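Community Help > Robotics and Automation > Buying and Budgeting

Hand-held grippers for home recording: how many pairs, and what else am I forgetting to budget for?
Posted by Caroline Makori, 13 Jul 2022

Hi all, first time posting in this section, so go easy on me! I've been put in charge of the equipment list for a small project out of Lollgate. We want to record people doing ordinary chores in their own homes with hand-held grippers (the kind you squeeze, one per hand, camera on each) and use the recordings to train an arm that somebody else is buying. So the arm isn't my problem, thank goodness. The grippers are.

I have money for 6 pairs if I buy nothing else. That was my first draft of the budget and I was pretty proud of it until I sat down and thought about batteries, storage cards, cases, spare finger pads, and somebody's bus fare.

The homes are real ones, lived in, and that's what makes me nervous about the plan. It's one thing to buy for a lab bench. We'd be working in kitchens and back rooms with sauce bottles on a cloth-covered table, baskets up on the wall, a basin on the floor and one doorway into the next room, and whoever is recording may well be sitting down with a gripper in each hand.

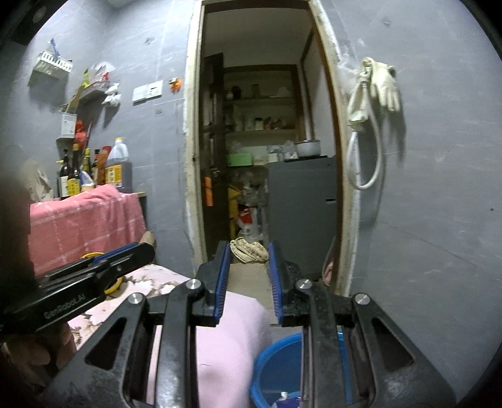
So I'm trying to work out what to cut. My current thinking is to drop to four pairs and spend the rest on spares and travel. My boss, who hasn't used one of these things, thinks more grippers means more recordings and wants all of them. He might be right, I don't know!

Three things I'd love opinions on. Do finger pads wear out fast enough that I should buy a stack now? Do I need a laptop at every house or can the cards wait till evening? And is it crazy to buy used? There's a seller in Sterdale with a few pairs, scuffed but working, he says.

We start in December, so there's time, but the order form goes in a lot sooner than that.

Rüdiger Diekmann

Four pairs. Maybe even three to start with, and put an option for more in the quote so your boss feels he got something.

We ran a thing like this for the Lukumay project and I did the buying, badly. I ordered as many grippers as the budget would stretch to and then we had people waiting around with nothing to record on, as the cards were full and we had one reader between all of us. In the end two pairs sat in a closet. What kept us going day to day was dull stuff - cards, chargers, a decent bag for each pair, and a second card reader. I spent 533 on that kind of thing in the second round and I wish I'd done it in the first.

Pads: yes, buy spares. Ours got greasy before they got worn. Cooking oil was the main offender, and dish soap only helped up to a point. I'd get two extra sets for every pair and see how you go. Check that they can be swapped without taking the whole finger apart, because ours couldn't and it cost me an evening every time.

Laptop: skip it. Copy the cards at night. But do write the house and the person on the card with a marker before it goes in the bag. Ask me how I know.

One more that I left off my own list: pay the households. You're taking up their kitchen for half a day and moving their things around. We had a line for it in the end, but it came out of "miscellaneous" and accounting was not pleased with me.

Kaiwen Shi

just buy new, used is a headache

Abdelghani Cherkaoui

I'll disagree a little with the post above mine. I bought used from a shop in Foltby and they've been fine. Scuffs don't matter. What you want to look at is the joints. Open and close each gripper slowly, both sides, and feel for slop or a spot where it catches. Then close it all the way and see that the pads meet evenly. If one finger gets there late, walk away or knock the price down hard. Also ask if the left and right ones were used as a pair, mine weren't and the squeeze feels different in each hand, which the people recording do complain about.

Money-wise, my whole kit came to 1,183 with the cases, and I'd have paid a good deal more new. But I did lose a couple of weeks getting one repaired, so if your start date can't move, count that in.

On the number of pairs, I think it depends on how many houses you visit at once and not on how many people you've signed up. We had 19 people on the list and never more than three recording on the same day. Work out your busiest day, add one pair for breakdowns, and show your boss that sum.

Oh, and try the weight out on somebody before you order! Have them hold one in each hand for a full half hour, seated and standing. My arms were done well before that, and it changed how long we planned each session, so it changed the travel budget too.

Caroline Makori

Thank you both (and Kaiwen, noted, ha). I've redone the sheet with four pairs, two sets of pads each and a proper line for the households. Going to Sterdale on Saturday to squeeze some grippers. Mutua Tanui from our office is coming along for the weight test, he doesn't know about the half hour yet.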